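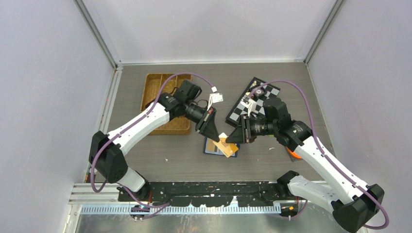

Tustunent Snack Swap: Your Questions

So what is this, exactly?
It's a snack swap by mail. You fill a small box with things people eat where you live, you send it to a stranger, and a different stranger sends one to you. I started it with my friend Lejla Radulović after she moved away and we kept mailing each other chips. We run four swaps a year and the next one opens in March.

Do I get a box from the same person I send to?
Nope! It goes in a loop. I tried straight pairs the first time and when one person dropped out their partner got nothing, which felt awful. With a loop I can patch a gap pretty fast.

How much should I spend?
Keep the food itself to 12 dollars. Please don't go way over. I know it's tempting (I'm the worst for this in any grocery store with an import aisle) but then your match opens a box worth three times what they sent and feels bad about it. Postage is on top of that and you pay your own.

How many things go in the box?
At least five, and they can be tiny. A single wrapped cookie counts. So does one tea bag if it's a really good tea bag. A giant bag of chips counts as one, and it eats up all your room, so think about that before you fall in love with it.

Can I send homemade stuff?
Sorry, no. Everything has to be sealed in its own store packaging with the ingredients on it. I've eaten Radomir Stan's walnut bars and I would happily take a box of nothing else, but we have too many people with allergies to make exceptions, even for those.

What about allergies?
There's a spot on the sign-up form. Fill it in even if you think it's minor. I pass it along word for word to whoever is sending to you. If your allergy is severe, write to me before you sign up and we'll talk it through, and if I don't think I can match you safely I'll tell you so.

Does chocolate survive?
In the spring and winter swaps, mostly yes. In the summer swap please skip it. Mine once showed up as one solid thing with the wrapper inside it. I still ate it, but you shouldn't count on your match being like me.

What do I do if the ingredients aren't in English?
Write a little card with a rough translation and tuck it in. I number mine and stick a dot on each snack to match. People love the cards, by the way. Tell them which one you grew up on, which one your brother hates, whether it's supposed to be eaten cold. I've kept every card I ever got and they live in a cookie tin over my fridge.

What size box?
A shoebox is about as big as you want. Weigh it at home before you go if you have a kitchen scale. Put the heavy things (jars, if you must, but please don't) at the bottom and the crunchy things on top, and fill the gaps with crumpled newspaper. Shake it. If it rattles, add paper.

When do I have to mail it?
You'll get your match by email on a Thursday and you have two weeks from then. Send me the tracking number once you have it. If you're running late just say so! I don't get mad about late. I do get a bit gloomy about silence.

My box never came. Now what?
First check with your neighbors and whoever handles packages in your building. If the tracking hasn't moved for 5 days, email me and I'll chase your sender. If it's really gone, I have a small list of people who've offered to send a backup box, and I'll put you with one of them. It won't be fancy but it'll have snacks in it.

Can I ask for certain things?
You can give hints. "Salty over sweet" is great. "Nothing with licorice" is great and also I understand you completely. A shopping list with brand names on it is not in the spirit of things.

Can kids join?
With a parent signing up, sure. The parent's name goes on the package. We have a couple of families who do it together and the cards from those are the best ones, lots of drawings.

Is there a limit on sign-ups?
Yes, 100 per swap. I do the matching by hand at my kitchen table and that's as far as my brain goes. If you miss out you go to the front of the line for the next one.

Can I post pictures of my box?
Please do, just cover up the address label first. Mine too, if you got one from me.

How do I sign up?
Use the form on the main page when it opens. If the form is being weird, try it in a different browser, and if that doesn't help just email me and I'll add you myself.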